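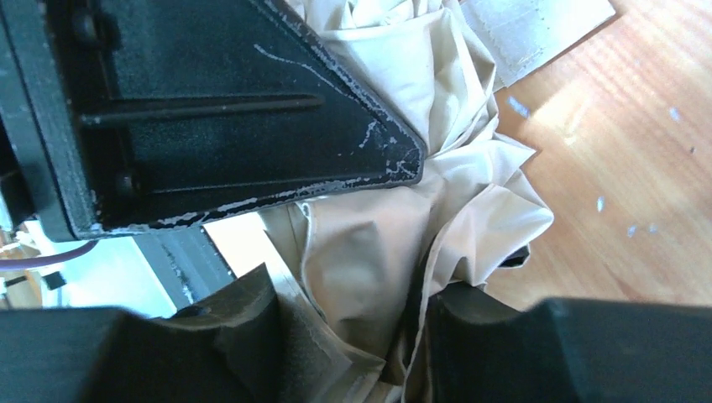 **Is the Praruvthorpe mill open day worth the drive?**

If you like looms, tea and being told to mind your head, it is. If you only like one of those, stay for the tea.

I went on the last open day of the summer with Elspeth Lennox, who had booked both tickets in the spring and reminded me of it weekly. The mill sits at the bottom of a lane that the sign calls a road. Parking is in a field, and the field slopes. We left the car in gear and hoped.

Tours go out in groups of 20. Ours had a man who used to repair carpet looms in another state and wanted the guide to know it. The guide took it well through the carding room and less well after that.

The weaving shed is the reason to come. They still run two of the old Lemelska looms for visitors, and when both are going you feel it in your teeth. The guide shouts the history of the place over them, so I can report that the mill was founded by somebody, in eighteen-something, and that there was a fire. Elspeth, who stood closer, says it was a flood.

After that comes the finishing floor, which is quieter and smells of hot ironing. A woman there showed us how a bolt is checked for faults over a lit table -- she ran her palm down the cloth without looking at it and stopped dead on a slub I couldn't find with my nose against it. Faults get marked, and short lengths go in the remnant bin by the shop. I bought one.

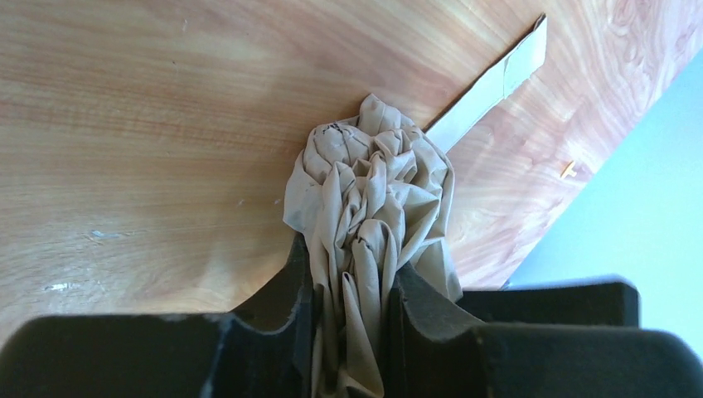
*Plain cloth in beige, with a few dark pen lines on it.*

The climb to the wool loft is 97 steps, according to the leaflet, and 113 according to the carpet loom man, who announced his total at the top. The view is of the field with the cars in it. Ours was still there.

Lunch is in the old dye house. The soup was lentil and came with a roll that had seen nearly as much history as the building. The cake was excellent, a dark ginger thing called a Drollo that they apparently make only here, and Elspeth ate hers and then a fair part of mine.

Bring cash for the shop, and flat shoes. The September dates are weekday mornings only, so the weaving shed may be less crowded, though I can't promise it'll be any easier to hear.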